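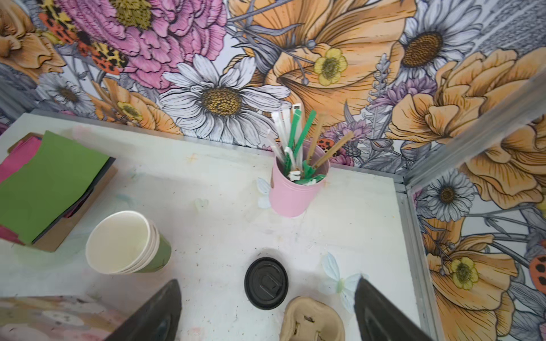

Wrist cam view, Lema gripper over a cafe station. Lid between the fingers, cups on their side to the left, straws and stirrers in the pink canister.

# Lema two-finger gripper + wrist cam kit

Sold by Solendale. Ships as a kit, bolts to the Brekeo arm, other arms with the adapter plate (see below).

Small gripper for light counter work. Lids, paper cups, carriers, stir sticks, that sort of stuff. If you want to lift a full milk crate, wrong page, go look at the heavier ones.

## What you get

- Lema gripper body, 2 black fingers fitted
- wrist camera, small, with its bracket
- one cable for power and data, right-angle plug at the gripper end
- bolts and the hex key for them
- spare finger pads
- printed quick start (the PDF is newer, use the PDF)

Adapter plate NOT included unless you tick the box at checkout. People miss this every week. Tick the box.

## Numbers

| | |
|---|---|
| Fingers | 2 |
| Rated cycles before pad check | 3000 |
| Warranty | 18 months |
| Camera | fixed focus, looks down between the fingers |
| Mount | Brekeo flange, or adapter plate |
| Pads | press-on, swap by hand |

Cycle count is in the app under Maintenance. It doesn't reset itself when you change pads, you have to hit the button.

## What the camera sees

Fingers stay in view the whole time, bottom of the picture. On purpose. You line up the gap with the part and go down. A flat lid is the easy first job, start your staff on that one.

Busy walls: the shot up top has big printed flowers on both walls, with stirrers poking up in front of them. Thin stuff against a loud pattern is the hard case for any vision setup. Our advice is teach straws and sticks from closer in, so more of your picture is table and less is wall. Plain backdrop if you have one. If you love your wallpaper keep the wallpaper, just budget more time for teaching.

White tables are OK. Stains and specks on the surface, fine too, but do a wipe before you teach a new part or you may end up teaching it the stain. Small paper bits (confetti, cutouts) same deal. Move them off if they're right next to the pick.

Glare is worse than dirt. Morning sun across a glossy top, close the blind.

## Good at / not so good at

Good:
- flat cup lids, picked by the rim
- single paper cups, standing or lying down
- pulp carriers, grab the outer wall and not the cavity
- stirrers, one at a time, if they stand up out of something

Not so good:
- pulling one cup out of a nested stack. Works if the stack is held. On a loose stack lying on its side the whole thing tends to come along
- single sheets of paper. Pads can't get under. There's a suction tip from Grunetmont that fits the same mount, we stock it, seperate page
- anything wet

## Setup

1. Power off the arm.
2. Bolt the gripper on, snug, don't crank it.
3. Cable along the forearm, leave slack at the wrist. Turn the wrist by hand through its full range and watch the slack.
4. Power on. App finds the gripper under Tools. If not, reseat the plug.
5. Run the open/close check twice.
6. Camera page, focus should look sharp at the finger tips. If its soft, the bracket has slipped, loosen, push up, tighten.
7. Teach your first part.

Leave the grip force on Low for paper cups. Medium will dent them. High is for jars.

## Questions we keep getting

**Does it work on the older Brekeo arm?**
Yes with the adapter plate. Update the arm firmware first.

**Can I buy just the camera?**
No. Bracket and cable are matched to the gripper.

**Food safe?**
Pads are meant for the outside of packaging. Don't handle loose food with it, don't let it touch the inside of a cup.

**How do I clean it?**
Damp cloth on the fingers, dry cloth on the lens. No spray at the gripper body. Pads come off, rinse, let them dry, press back on.

**Left and right fingers the same?**
No, mirrored. L and R are stamped on the inside face. Swapped fingers will close but the pads won't meet flat.

## Ordering

In stock: kit, spare pads, adapter plate. Long fingers are back in August, you can preorder. Orders in by noon Friday go out the same day, after that it's the next working day.

Returns fine if the pads are unused and the bolts are in the bag. Put your order number on the outside of the box please.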